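Kitchen arm tips: picking a gripper for round dishes

If you have a small arm helping out at the counter, you've probably found that bowls and deep dishes are where the trouble starts. I spent most of October going back and forth between the Grakix fingers and the Amgate ones, and my neighbor Saimi Kettunen lent me her Jiltlow pair too (thank you, Saimi!), so I have opinions.

Start with the rim. Bring the fingers down slowly beside it and watch the wrist camera the whole way, because the side camera will tell you there's plenty of room when there isn't. 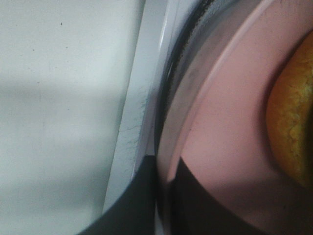 Narrow fingers win for me, every time. The Amgate pair is 2 mm slimmer at the tip, and that's enough to let me reach down beside a piece of fruit without nudging the dish along the counter. Set your speed to 15 percent for the last bit - I know it feels like forever, go pour yourself some coffee - and close gently.

Wipe the fingertips between tries with a damp cloth and let them dry. Sticky pads spoil any fair comparison, and I had to throw out a whole afternoon of notes over that!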